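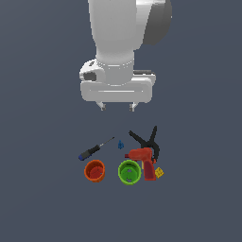 Elsa Rustad asked whether a robot arm that exists only on a screen should be called a robot at all. The short answer is that it is a model of one. The arm in Seltura has joints, a hand and two fingers, and it follows the same kind of commands a metal arm would follow. It has no weight, uses no motor and cannot pinch anyone.

This page explains what Seltura is, how it works and what we found when we tested it. It is written for readers aged nine and up. Words that may be new are explained where they first appear.

What Seltura is

Seltura is a computer program made by Skorau. It is a simulator. A simulator is a program that copies how things behave in the real world by doing a lot of arithmetic. A flight simulator copies an airplane. Seltura copies a robot arm and the small objects the arm is told to pick up.

The program comes with 24 lessons and a set of objects. The objects used for this page include a power drill, a screwdriver, a clamp, some cups, a small blue piece and a small yellow piece. Each lesson gives the arm a job. The user writes a short list of commands, presses Run and watches what the arm does. The list can then be changed and run again.

There is nothing to build. A laptop is enough, and the school or library installs the program once for all its users.

Parts of the arm

The arm is made of links and joints. A link is a stiff part, like the bone between your elbow and your wrist. A joint is the place where two links meet and one of them can turn.

At the end of the arm is the wrist, and below the wrist is the hand. Engineers often call the hand a gripper. The gripper in Seltura has two fingers. They slide toward each other to close and away from each other to open. They do not bend in the middle as your fingers do.

Two fingers are enough for many jobs. Try picking up a pencil, an eraser and an empty paper cup with only your thumb and first finger. Then try a closed umbrella by one end. The umbrella will tip, and the same thing happens to a robot that grips a long object too far from its middle.

Two ways of looking

Seltura can draw the work from more than one place. The outside view shows the arm above the objects. It is useful for checking where the hand is and whether the path down is clear.

The hand view is drawn from close to the fingers, looking past them toward the objects. Parts of the fingers show near the edges of the picture. This view is better for lining up a grip. It is worse for finding out where the rest of the arm has gone.

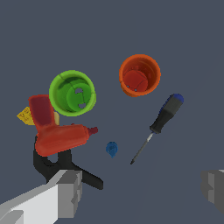

PILTBY LIBRARY YOUNG MAKERS DEPARTMENT
Explainers / Robots / Programs we have tested

Why a pile is hard

One object alone on a flat surface is an easy job. Several objects close together make a hard one. In the picture the red drill lies over part of the black clamp, and a corner of something yellow shows from behind the drill's handle. A person understands at once that the yellow thing is larger than the corner. A computer has to work that out.

When one object hides part of another, this is called occlusion. It causes two problems. First, the program may not know the true shape or size of the hidden object. Second, pulling on the lower object moves the upper one.

The usual plan is to take the top object first. Lesson 9 asks the user to write down an order before the arm is allowed to move. Our testers found this lesson slow and useful.

Cups bring in a different question. A cup can be held by the rim, with one finger inside and one outside, or around the whole body if the fingers open wide enough. A cup with something inside it leaves less room for a finger.

How the program stores a color

Colors in Seltura are stored as numbers. Each tiny square of the picture, called a pixel, has three numbers: one for red, one for green and one for blue. The smallest value is 0 and the largest is 255. A pixel with red at 255 and the other two at 0 is pure bright red.

One early lesson tells the arm to find an object by its color. The user chooses the lowest and highest number allowed for red, green and blue. If the limits are too narrow, the arm misses the shaded side of the object. If they are too wide, it may choose an orange cup when it was asked for a red drill. Most of our testers set them too wide on the first try.

What happens in one pick

A pick is the name for one complete grab. In Seltura it has these steps.

1. Choose the object.
2. Choose the place on the object where the fingers will go.
3. Turn the wrist so that the fingers are on opposite sides of that place.
4. Open the fingers wider than the part to be held.
5. Move down.
6. Close.
7. Move up and check that the object came along.

Step 3 takes the most practice. A screwdriver is long and thin. The fingers should close across it, with one on each side of the handle. If the wrist is turned the wrong way, the fingers try to hold the handle from end to end, and they do not open far enough for that.

Step 7 is easy to leave out. A list of commands without it will carry nothing to the box, open over the box and report that the job is done.
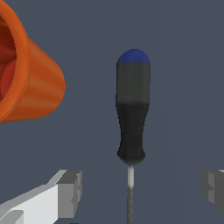
The Bouazza lessons

The last six lessons are called the Bouazza set. They use repeated trials. In a trial, the arm attempts the same job again with the objects moved to new places.

One good pick does not prove much. The object may have been in an easy spot. Seltura can run the same list of commands 100 times and keep score, and it does so much faster than a real arm could. The score is given as a percentage, and the failed trials are saved so that they can be played back.

We ran one tester's list in three batches of 100, which makes 300 trials. The three scores were close but not equal. That is normal when the starting places are chosen by chance. If you change one command and the score moves by a single point, you cannot yet say that the change helped. Run it again.

Where the simulator differs from real life

Real objects slip. They can be dusty, sticky, soft or heavier at one end. Seltura includes friction, the rubbing force that keeps an object from sliding out of the fingers, but the same setting is used for every part of an object. A real screwdriver has a grippy handle and a smooth metal shaft.

The background is also plainer than any real table. The program draws it as flat gray. A real camera has to deal with wood grain, crumbs and sunlight moving across the room. A list of commands that scores well in Seltura would need more work before it ran on a metal arm.

Engineers call this difference the reality gap. The teacher notes cover it in two pages. The lessons for children do not mention it, and we think they should.

Test results

Setup: easy. No account is needed for each child.
Reading level: mostly fair. Lessons 14 and 15 use the word "orientation" many times before explaining it. It means which way something is turned.
Controls: clear. The Undo button removes one command at a time. There is no button for clearing the whole list.
Hand view: good for grips. It can be confusing at first, as turning the wrist turns the whole picture.
Sound: none.
Best age: nine to thirteen, with an adult nearby for the first two lessons.

Try it at the library

Seltura is installed on the computers in the makers room. Ask at the desk for a login card. Lessons 1 to 4 fit into one session. Your lists are saved under the number on the card, so keep the card.

Words used on this page

Friction: the force that resists sliding.
Gripper: the hand of a robot arm.
Joint: a place where a robot arm can turn.
Link: a stiff part between joints.
Occlusion: when one thing hides part of another.
Pixel: one tiny square of a picture.
Simulator: a program that copies how real things behave.
Trial: one attempt in a test.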